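Small measures: how a wine changes between the barrel and the table

In the cellar at Clornance, on the east side of Flellham, the thermometer on the north wall is read at 7 in the morning and again at 6 in the evening. The readings go into a ruled book. Anqi Xiao, who runs the cellar, has kept the book for nine vintages and can say from it when each barrel was topped up, with what, and by how much. A wine held in oak loses water and alcohol through the staves and around the bung. The space this leaves has to be filled, or the air in it will start to work on the surface of the wine.

Topping up is dull and most writing on wine leaves it out. It accounts for a large share of what a small cellar does between November and the following summer. Clornance holds 52 barrels of red, each of 225 litres. Each is opened, checked with a torch and filled to the bung on a fixed round, more often in dry weather. The topping wine comes from the same vintage where there is enough of it. Where there is not, Xiao uses the year before and notes the volume.

The chemistry is well understood in outline. Oxygen does not react with the main parts of wine very fast on its own. It needs a metal, usually iron or copper in small traces, to get the reaction going. The phenols, drawn from skins, pips and wood, are oxidised first. One product of that step is hydrogen peroxide, which will go on to turn some of the ethanol into acetaldehyde unless sulphur dioxide is there to remove it. In small amounts acetaldehyde helps to link tannins and colour compounds together, and the linked forms are more stable. In larger amounts it smells of bruised apple.

The practical question for a cellar is one of rate. A barrel lets in a little oxygen all the time, most of it in the first months when the wood is drying at its outer face and soaking at its inner one. Racking, the moving of wine from one vessel to another to leave the sediment behind, lets in a good deal more over an hour or two. Bottling lets in a further dose. After that the closure governs everything.

Closures and the slow years

Prasanna Ekanayake spent eleven years testing closures for a packaging firm before setting up alone. His workshop, two rooms over a tyre depot, has a rack of sealed bottles along one side and a pair of oxygen meters that read through the glass by way of a small sensor dot glued inside. The dot glows under a blue light, and the time the glow takes to fade depends on how much oxygen is around it. The bottle need never be opened.

His main trial has run for six years and uses 441 bottles of the same red, filled on one line in one afternoon. One third went under natural cork, one third under a technical cork made from ground and cleaned granules, and one third under screw cap with a tin-faced liner. The screw caps are the most alike as a group. The natural corks differ among themselves more than the average of the group differs from either of the others.

"People ask which one lets in more," Ekanayake says. "The average for natural cork is perfectly respectable. The trouble is the spread. Two bottles from the same case can be three years apart in how they taste."

Some of the oxygen that reaches the wine in the first year does not pass through the cork at all. It is in the cork already, held in the cells, and is squeezed out when the cork is driven into the neck. Ekanayake's readings show this as a rise in the first weeks, followed by a long flat stretch. He thinks that many arguments about cork would be shorter if the two effects were reported apart.

Headspace, the gap between the wine and the closure, matters nearly as much. Under a screw cap it is larger than under cork, and unless it is flushed with nitrogen or carbon dioxide at the filler it can hold more oxygen than the liner will admit in several years. Small bottles fare worse. The gap shrinks far less than the volume does, and a quarter bottle may start its life with close to three times the oxygen per litre of a full one.

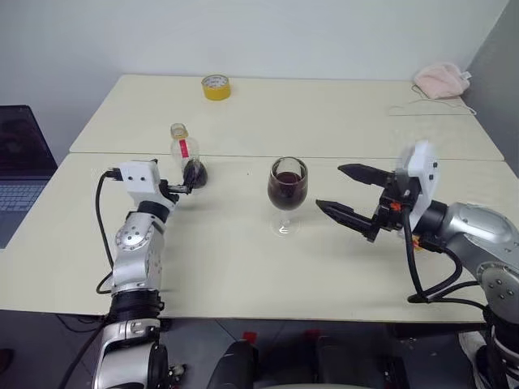

Light is the other risk once the wine is in glass, and one that shops tend to ignore. Riboflavin, present in all wines, takes up light at the blue end and passes the energy to amino acids that contain sulphur. The results smell of wet wool or boiled cabbage. Reds are partly shielded by their own tannins. Whites and pinks in clear glass have no such cover and can be spoiled by a few hours under a strong shop lamp. Amber glass blocks most of the harmful band, green glass perhaps half, and clear glass very little.

Heat acts in a plainer way. Most of the reactions in a bottle roughly double in speed for a rise of ten degrees, though not all of them double together, and so a wine aged warm for two years is a different thing from one aged cool for four. Hryhorii Demchenko, who ships wine by road and keeps a warehouse at Liepiņa, puts a temperature logger in one pallet of every load. Last July one of them recorded 41 degrees for the better part of an afternoon at a border queue. The load was sold off cheaply with the trace attached to the invoice.

Demchenko would like every importer to do the same. The logger costs less than one bottle of what it travels with. In his view the trade resists it on account of what the record would show.

At the table

The final exposure is the shortest and by some way the largest. When a bottle is opened and left to stand, very little happens. The open surface in the neck is the size of a coin, and oxygen moves slowly through still liquid. Pouring changes this at once. Wine falling into a glass breaks up, folds air into itself and spreads over a much wider surface, and the amount dissolved in those few seconds can be more than the bottle took in over years of storage.

What the drinker notices in the next half hour is mostly loss. Volatile compounds leave the surface, among them the sulphides that can make a newly opened wine smell of struck match or drains. Ethanol evaporates a little too. The wine warms towards the room. Chemical oxidation plays a smaller part over such a short time than is commonly claimed, and the softening of tannin that people report after an hour in a decanter has proved hard to find in the laboratory.

The shape of the glass has some bearing on this, though less than its makers suggest. A bowl that is widest at the level of the wine gives the largest surface for a given volume. A rim narrower than the bowl holds the vapour above it. Beyond these two points the measured differences are small. The stem keeps the hand away from the bowl, and a warm hand can lift a small pour by two degrees in ten minutes.

Demetrius Lindgren teaches tasting to hotel staff and uses one glass for everything, a plain tulip of 400 millilitres that he buys by the crate under the name Erna. He fills it to less than a third. His students are made to taste the same wine four times across a morning and to write down what has altered before they are told that it is the same wine. Most of them describe at least two different wines, and some describe four.

"Temperature does nearly all of it," Lindgren says. "The first pour is at 14 degrees and the last is at 21. I could get the same result with a bucket of warm water and no waiting."

He is firmer still on leftover wine. A half-full bottle with the cork pushed back in has a headspace of more than 350 millilitres of air, and pumping some of it out by hand removes aroma along with the oxygen. Decanting the remainder into a smaller bottle, filled to the brim and kept in the refrigerator, works better and costs nothing. Lindgren keeps a drawer of washed quarter bottles for the purpose.

What the record is for

Weidong Du, who advises on cellar practice and visits Clornance twice a year, is trying to join these stages into one account. His ledger, as he calls it, follows a wine from press to glass and enters the oxygen taken up at each step, in milligrams per litre. Some entries are measured. Others, chiefly those for transport, are estimates with wide limits. So far he has complete ledgers for three wines, the smallest of them a run of 2,000 bottles.

In all three, the largest single entry before serving was bottling. Years of careful barrel work were matched by a few seconds at the filler, on a hired line that arrived by lorry and left the same evening. Clornance has since paid for a longer nitrogen flush and now discards the first 30 bottles of each run, where the hoses are still clearing.

Xiao has added a column to the book for dissolved oxygen. It is filled in at racking and again in December, when the year's barrels have settled and the evening reading on the north wall drops below 12.

Related
Why the pips matter: tannin before and after the press
Concrete, clay and steel: three vessels compared
A short history of the screw cap
Reading a sulphur label

We use cookies to remember your settings and to count visits. Accept | Manage choices

Contact the editors | Subscriptions | Copyright and reuse | Back to top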